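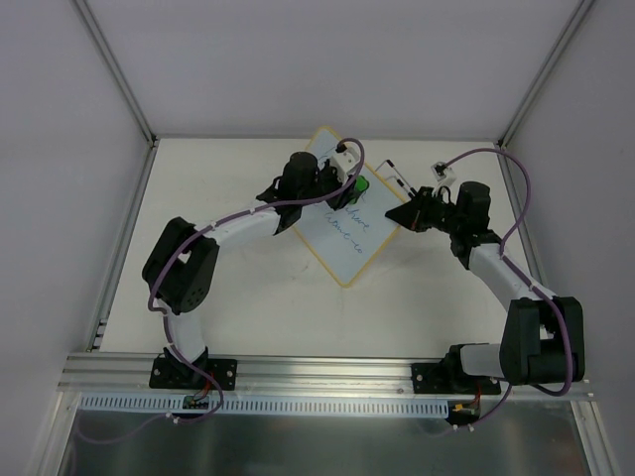

Stornance Password Manager Review: Four Months In

I put off getting a password manager for years, and I'm a little embarrassed to say so given how often I've nagged my family about it. My own system was a paper notebook in the desk drawer plus four or five passwords I used everywhere with a different number on the end. Then one Saturday I got locked out of my email and spent most of the day getting back in, and that was enough for me. I signed up for Stornance that evening (the personal plan, $44 for the year) and I've been using it on two laptops and my phone ever since.

Setting it up was friendlier than I expected! You make one main password, print out a recovery sheet, and then the browser add-on offers to save your logins as you go. You can also import everything your browser has already stored, and I did, and that's how I learned I had 400 saved logins, including one for a florist I used exactly once. The import took a few minutes and only muddled a handful of entries, mostly ones where the user name landed in the notes box.

Filling in passwords works very well on the laptops. I click in the box, the little gray icon shows up, and I'm in. On the phone it's a bit moodier. My bank's app simply won't show the prompt about half the time, so I have to open Stornance, copy the password and paste it over. It clears the clipboard after 20 seconds, a nice touch for safety, though I'm a slow switcher between apps and have been caught out more than once.

The feature I've grown fondest of is the shared folder. My sister-in-law Emília Oravec and I look after her mother's bills between us, and we used to text each other passwords (I know, I know). Now the electric, water and pharmacy logins sit in one folder, and when one of us changes something the other has it right away. The personal plan lets you share with 2 people. If you have a bigger household you'll need the family plan, and I do think they could be more generous there.

I tried Ponness before this, on the free trial. It looks prettier and the phone app is better, no question, but it kept signing me out and the price goes up quite a lot in the second year. Cluda is the one my neighbor Juraj Kubíček swears by, and he likes that he can keep the vault on his own machine. I watched him back it up by hand and decided that wasn't a chore I wanted.

Support answered my one question, about the muddled entries, by the next morning, and the reply was clearly from a person who had read what I wrote. There's no phone line, if that matters to you.

I'll be renewing, and I've moved the notebook to recipes. If they fix the prompt on the phone I'll come back and update this.

Contact | Copyright Zavala Software Reviews | Back to top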